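Progress report to the Keskin Community Fund
Pultareo Bow Workshop, Zarnurville
Reporting period ending February

Prepared by Defne Çınar, workshop coordinator

Work on the bows

The grant paid for materials and bench time to build longbows from local timber and lend them to beginners at the club. We planned 14 bows. At the end of February, 8 are finished and have been shot in, four are tillered but still need handles wrapped and a finish put on, and 2 were lost on the bench.

Both losses were spotted gum staves from the first batch. One lifted a splinter on the back at full draw and the other let go at a knot near the lower handle fade. Orhun Gündoğdu had marked that knot as doubtful when the stave came in and we went ahead anyway. We now back any stave with a pin knot in the inner third of the limb, using rawhide glued on before tillering starts. No backed bow has failed so far.

Draw weights came out lighter than the application said. We asked for a range that suited adults, but most of the people on the waiting list are teenagers or have never shot before, so Orhun has been stopping the tiller early. A light bow can't be made heavier later. We think this was the right call and would like the fund to note the change.

Timber and drying

The second load of staves came from Erkudov and was greener than we had been told. We sealed the ends with wax, stood the staves in the rack at the back of the shed and have been weighing one of them to follow the drying. It is still losing weight. The last of this timber won't be ready for shaping until the weather turns, and the replacements for the two broken bows will come out of it.

Strings and arrows

Duygu Gündoğdu has made a string and a spare for every finished bow. She changed from a Flemish twist to an endless loop for the shortest bows because the loops were sitting badly on the narrow nocks. Arrow shafts are cut and sealed. Fletching is behind, as we have one jig and it is slow work.
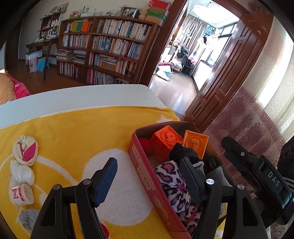
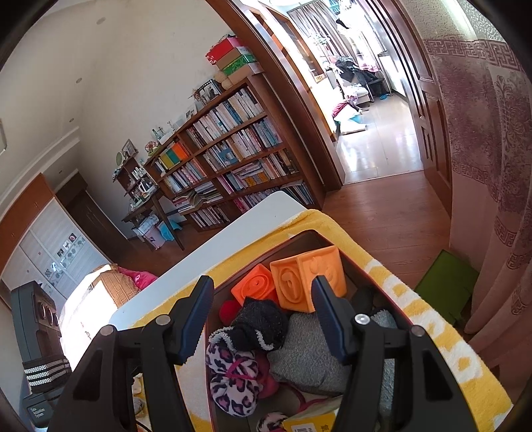

Spending

We have spent the materials line in full. There is $3000 left, all of it in the tools line, which was meant for a bandsaw. Şengül Kocabaş has offered us the use of hers at no charge, and we ask permission to move part of that money to a second fletching jig, a moisture meter and more rawhide. Receipts have been sent to Wellington Fagundes under separate cover.

Next period

Finish the four bows now in progress. Start the two replacements once the Erkudov staves are dry. Complete the arrows and begin lending to the waiting list, starting with the lightest bows. We need an answer on the tools line before we order the jig.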